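Skalen Felt Mat, Large, Teal: 3 Months In

I bought this mat in August for the den, where we have a long gray bench with stepped seating that curves around the room. The floor there is hard, and things dropped on it make a lot of noise. I wanted something soft that would cover the middle of the room and that I could also work on while sitting on the floor with a laptop.

It came rolled in a cardboard tube. One end curled up badly for the first 2 days. I put books on it overnight and it has been flat ever since. There was a wool smell when I opened it, gone within a week with the window open.

The felt is dense and does not slide much. Small items stay where you put them, and markers don't roll off like they did on the bare floor. I use a gray and white mouse straight on the felt and it tracks fine at normal speed. For anything detailed I go back to the round pad, because the felt drags a little and the pointer skips on quick moves. 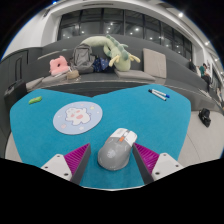 The mat in front of the bench, with the mouse and the round light-blue pad on it.

I looked at two others before buying. The Braltar was cheaper but thinner, and reviews said the edges frayed. The Moncrieff was close to twice the price and only came in beige and brown. The listing for the Skalen had 2,090 ratings when I ordered, most of them good, and the complaints were mainly about color. Mine matches the website photo well enough.

Cleaning is the weak point. Crumbs sit on top and vacuum up easily, but hair works its way in and needs a lint roller. I spilled coffee near one edge and got most of it out with cold water and a drop of dish soap. There is still a faint mark if you know where to look. Do not put it in the washer. The care tag says spot clean only.

It has pilled slightly where people step down off the bench. A fabric shaver took care of that in a few minutes.

Pros: thick, quiet, stays put, good color
Cons: collects hair, stains need quick attention, curls when new

4 out of 5. I would buy it again for a room without pets.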